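Wosunham Computer Reuse Scheme
Progress report to the Skernunari Fund
Dec 6, 2019

Dear all,

You asked for a report of moderate length. The last one was not, and your comments on it were fair. The period covered runs from April to the end of last month, and the grant is still doing what you gave it to us to do, with one exception involving a van.
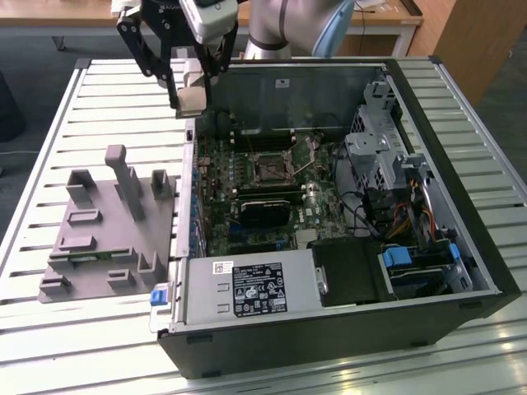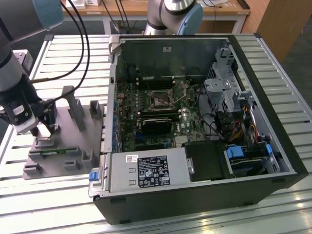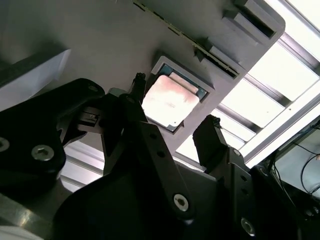
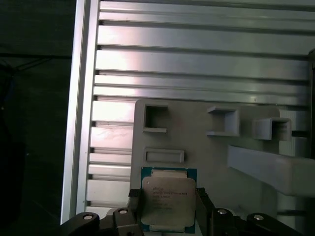 Machines in, machines out

We took in 275 desktop computers and passed 224 of them on to households, two libraries and a bowls club that had been keeping its fixtures on the back of a calendar. The remaining 51 were stripped for parts or are waiting for a decision, mostly mine. Your target was 7 a week going out. We beat it in the summer, when people clear their lofts, and missed it in the autumn, when they put things back.

Demand is still higher than supply. The waiting list is now kept in a spreadsheet, following your auditor's remarks on the notebook. I have kept the notebook as well, as the spreadsheet has twice been sorted by surname without the telephone numbers coming along.

Lessons

The beginners' classes moved from Tuesday evenings to mornings and doubled in size at once, which tells you something about Tuesday evenings. The original plan had six sessions, with email in the first. Email is now in the third. The first is spent entirely on passwords and ends with most of the room locked out of something.

Printing was not in the plan at all. We have added it by popular request, and I would ask the Fund to consider whether it wishes to be associated with printers.

Money

We have spent everything under the rent and electricity headings and have £3364 left under transport. The van accounts for this. We were to lease one from Abou Jaoude, who were helpful throughout, but the van offered was four inches taller than the arch into our yard. The arch is listed. The van went back and we have been paying for deliveries one at a time, which has so far been cheaper. I would like permission to move the balance to the lessons budget, where it would pay for a second morning class until spring.

The Ovano booking system, bought on your recommendation, is in use. It sends reminders promptly and to the right people. It also sends them at ten past four in the morning, and we have had letters.

Still to do

The leaflet is late. The text was agreed in April, then agreed again in a different form, and the two versions are being merged. The survey of past recipients has gone out and replies are coming in. The commonest request so far is for a bigger mouse pointer, and we have added a page on this to the handout.

I will send the full accounts with the next claim. Please could you confirm which of the two claim forms on your website is the current one? We have filled in both.

Scheme manager, Wosunham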